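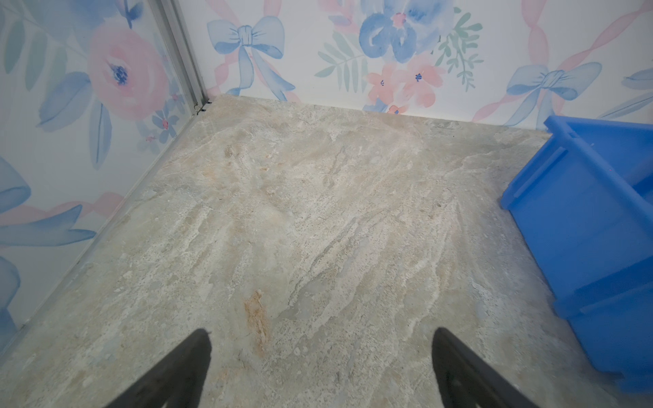
Hi all, July update on the community health worker certificate at Pristitley. It's a bit longer than last time because a lot moved at once!

**Enrollment.** We have 14 students in the first group, which fills every seat your grant pays for. Most of them already work in home care or at a clinic front desk, so the evening schedule turned out to be the right call (class starts at 6 p.m., and yes, there is food). One student switched to the nursing assistant track in the second week and we filled the spot from the waiting list.

**Coursework.** We're through three of the four modules: basic epidemiology, health education, and home visits. The home visit module ran long. I'd planned it as mostly reading and discussion, and the students wanted to practice conversations instead, over and over, so I let them. I'm moving some of the reading into the last module, on program evaluation, and I'd like to keep it that way for the next group.

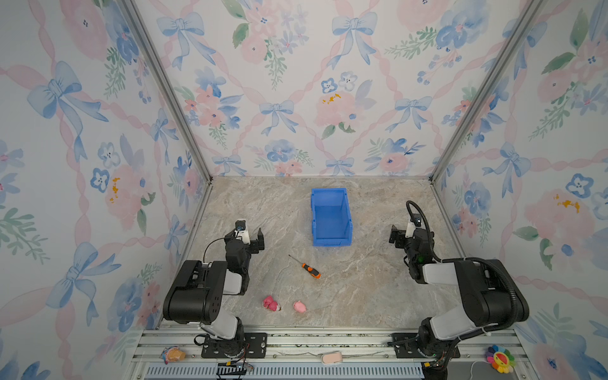

**Field placements.** The clinic in Olmedo has taken half the group and would happily take more. Poma has been slower. Their onboarding paperwork asks for immunization records in a format our students don't have, and I've been on the phone with them more than I'd like. They've agreed to accept a signed letter from us for now, so those placements can start as soon as the letters go out.

**Money.** We're on budget except for travel. The Olmedo bus pass costs more than I had written down (my mistake, I used an old fare), and I'd like to move $2,000 from printing to cover it. We've hardly printed anything, as the handouts all went into Ollotance, the course site, and students read them on their phones.

**What I need from you.** An okay on that transfer, and a yes or no on whether the final report can use student survey comments without names. I'd love to have both before the evaluation module starts, so I can build the survey into class time.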